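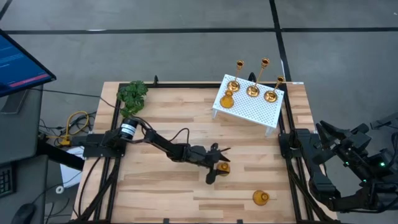
What makes a thin, shiny object hard for a two-arm planner? The depth estimate drops out along the reflective parts, so the planner has too few points to decide which arm should take the grasp and where along the stem it should close.

4.2 Grasp selection on reflective stems

Our planner, Sastholm, takes one view of the full table and one view from each wrist. The table view is used only for coarse placement: it gives a region for each object and a first guess at its upright axis. We don't compute grasps from it. In early tests the table view placed the axis of a candlestick well enough to start an approach, but the error near the top of the stem was larger than the opening we wanted to leave between the fingers.

Once an arm is within 22 cm of the object, Sastholm switches to the wrist view. It looks for a pair of long, nearly parallel edges and fits a center line between them. Bright and dark bands inside the metal also produce long edges, and these are the main source of false matches. We reject any pair whose center line moves by more than 6 pixels between two consecutive wrist frames after the arm's own motion has been removed.

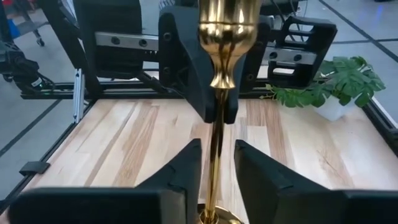
Figure 4. Wrist view with a gold candlestick between the near fingers and a second gripper behind its shaft.

When both grippers are near the same stem, the far gripper adds edges of its own. We render a mask of the far arm from its joint angles and grow it by a small margin before edge fitting. The mask costs us some good pixels - the stem is often in front of the part we remove - but the fit needs only a short run of clean edge. Arm assignment follows from the same step. Each arm reports a score for its best center line, and the arm with the higher score keeps the object while the other backs off.

Fluted stems needed one change. The flutes give several parallel edges inside the outline, and the first version of the fitter often locked onto two of them and reported a stem much thinner than the real one. We now keep the widest pair that agrees with the axis from the table view.
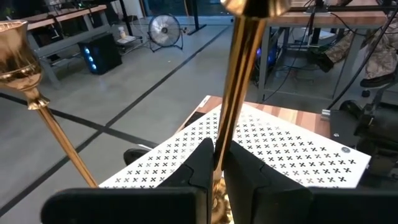 4.3 Collision checks near glass

Glass parts are modeled as closed convex shapes, with no attempt to recover ribs or rims. The shape is fitted to the outline in the fixed view and padded on all sides. This is conservative, and it removes some grasps low on the stem that a person would use without trouble.

The checker is built on Husar, our existing motion library, and runs at every waypoint. A tall stem rising from a wide base is split into two shapes so that the padding on the base doesn't block the space beside the stem.

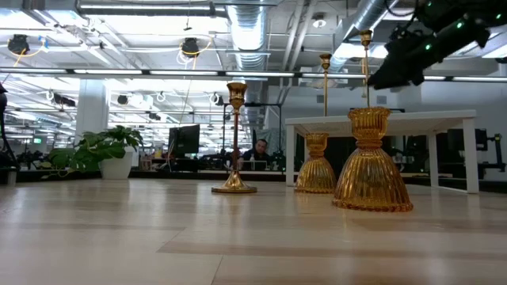 Splitting the shape this way also lets the planner come in from the side at stem height, where the straight descent used by the earlier version would have been refused. We logged 287 planning calls with the split model. In 28 of them no path was found, and most of those had a neighboring object inside the padded region of the target. Marisa Grasso reviewed the failed calls and marked the ones where a smaller margin would have given a valid path. Those cases are used for tuning in Section 5.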